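Yorath (housekeeping program)

Yorath is a program for partly automated housekeeping at Trodero, an operator of furnished short-stay apartments with its main site in Fullemel. Under the program, two-armed mobile robots do part of the tidying between guests, and room attendants do the rest. Most of the practice work is done in computer simulation, where attendants who have moved to the control room drive a simulated robot through simulated apartments. The simulation software and the control stations are supplied by Bavance.

The program started as a trial in December and became part of regular operations in May 2025. It changed the job titles, shift pattern and pay scale of the housekeeping department, which had 74 employees when the trial was announced.

Background

Before Yorath, turning over an apartment at Trodero was a job for one person. An attendant collected items left behind, stripped and made the bed, cleaned the kitchen and bathroom, checked the furniture against a list, and closed the apartment in the booking system. The time allowed for a one-bedroom unit was 30 minutes when the guest had stayed one night, and longer after that. Attendants worked alone on a floor and saw each other mainly at the linen room and at breaks.

The company first looked at robots for carrying linen. That plan was dropped after a study of the building showed that the service elevator was already the slowest point in the day, and that a robot waiting for it would not free anyone's time. The second plan, which became Yorath, was limited to work inside the apartment: picking up loose objects, putting them in a set place, opening and closing doors, and pressing wall switches before leaving.

Trodero's apartments are furnished alike, with hard floors in most rooms. The floor plans were a main reason Bavance took the contract. A small number of simulated layouts could stand in for a large part of the building, with furniture and finishes varied from one session to the next.

Work in simulation

An operator sits at a station with a screen and two hand controls, one for each arm. Separate controls move the base. The operator is given a short written task, such as moving an item from one room to another, and carries it out. Each attempt is saved and marked as complete, incomplete or discarded. Saved attempts are used to train the software that later drives the robot without an operator for simple tasks.

The views available to an operator include those from cameras near the hands. New operators are taught to look down at the base before turning, as the arms can reach past it on either side and the edge of the base is easy to lose track of in a narrow room.

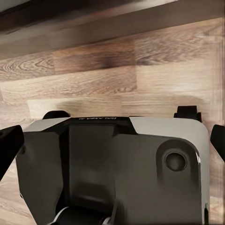 Eluned Samuel, in remarks printed in the staff newsletter, said that learning the base took her longer than learning the arms. She had expected the fingers to be the hard part, and found that after years of backing a cart out of small bedrooms she still had to learn where the corners of the machine were. She added that she would have liked the first week of training to be nothing but driving.

Bavance later moved driving practice to the start of the course. The course lasts 16 shifts, the last few of them spent beside an experienced operator. Trainees are paid at their old rate during the course and move to the operator rate once they pass. An attendant who does not pass, or who decides against the work, goes back to the floor with no change in grade.

Sessions are kept short. The usual pattern is a block of attempts, a break away from the screen, and a second block on a different task. Operators complained early in the trial of stiff wrists and tired eyes, and the length of a block was cut to 26 minutes. The hand controls were also changed for a lighter model.

A large share of the attempts involve moving through the apartment with nothing in the hands. This was not expected by the housekeeping managers, who had thought of the work mainly as picking things up. Getting from the entrance to the right room, past doors, wall corners and low furniture, makes up much of the recorded time, and it is also where many discarded attempts end. Operators are told to stop and mark an attempt as discarded if an arm touches a wall.

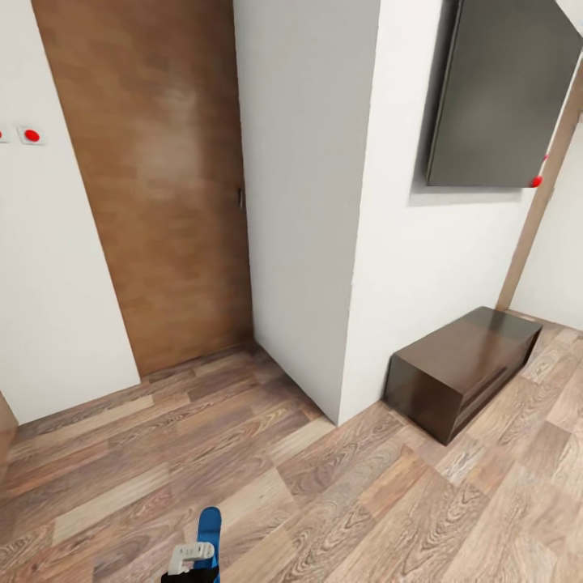 One unsigned comment in the department's survey asked why an hour spent steering around a storage box should be paid more than an hour spent scrubbing a shower. The writer had no complaint about the operators themselves, but thought the rate for floor work should have gone up at the same time.

Pay was the most common subject in that survey. Trodero answered with a floor allowance for attendants who share a corridor with a working robot, paid per shift. The employees' representatives accepted the allowance but asked for it to become part of the base rate, and the question was left open for the next pay round.

Division of work

In an apartment served under Yorath, the robot goes in first. It gathers loose objects from beds, floors and low furniture and sets them down in one agreed place, where an attendant sorts them. It does not throw anything away. The rule was written by the attendants, who pointed out that a receipt, a drawing or a single earring can look like trash and still bring a phone call from a guest.

The attendant comes in once the robot has left the unit. Beds, bathrooms, kitchens and windows remain hand work, as does the final check. Attendants may send the robot out at any time and need not give a reason in writing. In the first months some did so on nearly every unit. The practice became less common after the robots' route was changed so that they no longer entered a floor before the linen had been delivered.

Books, magazines and papers have been the slowest group of objects to bring into regular use. They lie flat, differ in thickness, and slip or bend if held by one corner. Bedroom tasks in the simulation therefore give a good deal of time to them.
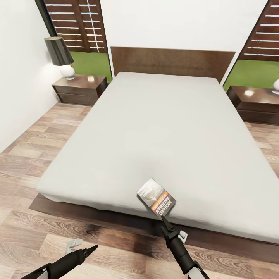 Lamps, glassware and anything plugged into a wall are left alone by the robots and are listed as hand work on the attendants' sheet. The same goes for medicine, food and jewelry. If the robot meets an object it has no task for, it leaves it where it is and adds a note to the unit's record.

Effects on staff

No one was dismissed under the program, but positions that came open during the trial were not filled, and the department became smaller. Operators are drawn from the existing attendants, with length of service deciding between equal candidates. Several people with back or knee trouble applied in the first group. For them the main change was being able to sit for most of a shift.

For those who stayed on the floor, the change was of another kind. Their work now contains less walking and bending for small items and more bathrooms in a row, which many regard as the heaviest part of the job. The department tried alternating floor shifts and control room shifts for everyone. Operators found that their driving got worse after a week away, and attendants disliked changing their start time so often. A monthly rotation was adopted in its place and is voluntary.

Attendants have also reported that they talk to one another more than before. Operators work in one room and compare methods, and floor staff call the control room to ask what has been left in a unit. Some older attendants said they missed having an apartment to themselves from start to finish.

Training records

Saved attempts carry a station number and no name. During the trial, supervisors could see the number of discarded attempts for each person, and operators began finishing poor attempts to keep their count low. The individual figures were then removed from the supervisors' screen. Bavance keeps them for the course instructors only, and operators may ask to see their own.

See also

Room attendant
Remote operation
Robot simulation
Job rotation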